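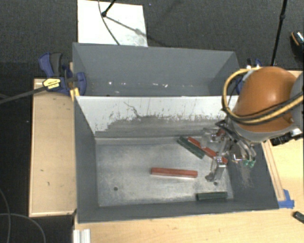 Worn white paint on the wall above a metal bin bottom.

Touching Up Worn Paint on Steel Bins, Trays and Shelving

Updated 29th November

Paint on steel storage parts fails first where things slide. The lower part of a sloped wall, the front lip of a shelf and the inside corners of a tray take most of the abrasion. This page covers spot repair of painted steel with hand tools. It does not cover powder coating, galvanized parts, or anything that comes in contact with food.

Before you start

Find out what the old coating is. Wet a white rag with lacquer thinner and hold it on a hidden area for 10 seconds. If color comes off on the rag, the coating is a solvent-based paint or lacquer, and a strong solvent primer may wrinkle it. Use a water-based metal primer in that case. If the rag stays clean, the coating is a cured two-part paint or a powder coat, and most primers will sit on it once it has been sanded.

If the part may have been painted before 1978, test for lead and do not dry sand.

Materials

Degreaser, water-based
Sandpaper, 100 grit and a finer grit for feathering
Stiff wire brush
Tack cloth
Metal primer
Enamel topcoat
Masking tape and paper
Nitrile gloves, safety glasses, respirator with organic vapor cartridges

The test panels for this page were done with Hiebert gray primer and Cliton gloss enamel. Other brands will work if the primer and topcoat are listed as compatible on both labels.

Step 1. Clean

Wash the whole panel with degreaser, rinse, and dry. Clean before sanding. Sanding a greasy surface drives the grease into the scratches, and primer will fisheye over it later. Pay attention to drain holes and folded seams, where oil collects. Blow these out with compressed air if you have it.

Step 2. Remove loose paint

Scrape toward the sound paint until the edge stops lifting. Press masking tape over the edge and pull it off sharply. If paint comes away with the tape, keep scraping. Brush rust down to bright metal. Light staining in pits can stay if it does not powder when rubbed.

Step 3. Feather the edge

Sand the boundary between paint and metal with 100 grit until you can no longer feel a step with a fingernail, then go over it with the finer paper. A step left at this stage will show through two coats of enamel, and it is also the point where the repair will chip first. Extend the sanded area about two inches onto the sound paint. Single scratches that do not reach metal only need a light scuff.

Step 4. Prime

Wipe with the tack cloth and prime within the hour. Bare steel starts to flash rust quickly in a humid shop. Apply two thin coats. On a sloped surface, spray from the top down and keep the coats light, or they will sag at the bottom bend. Follow the recoat window on the can.

Step 5. Topcoat

Apply two or three coats of enamel. Pull the tape while the last coat is still soft. Enamel is dry to the touch in a few hours but can take up to a week to harden. Do not load the part before then.

Surfaces not worth painting

Leave flat bottoms bare if parts are dragged across them every day. No brushed or sprayed enamel will hold up there, and the flakes end up in the stock. A wipe of light oil is enough in a dry room. A cut rubber mat is the other option.

Comments

Florian Wieser: Does this work over epoxy primer? I have half a can left over from February.

Reply: Yes, if the can is still in date. Check the epoxy's recoat window, and scuff it if you have gone past it.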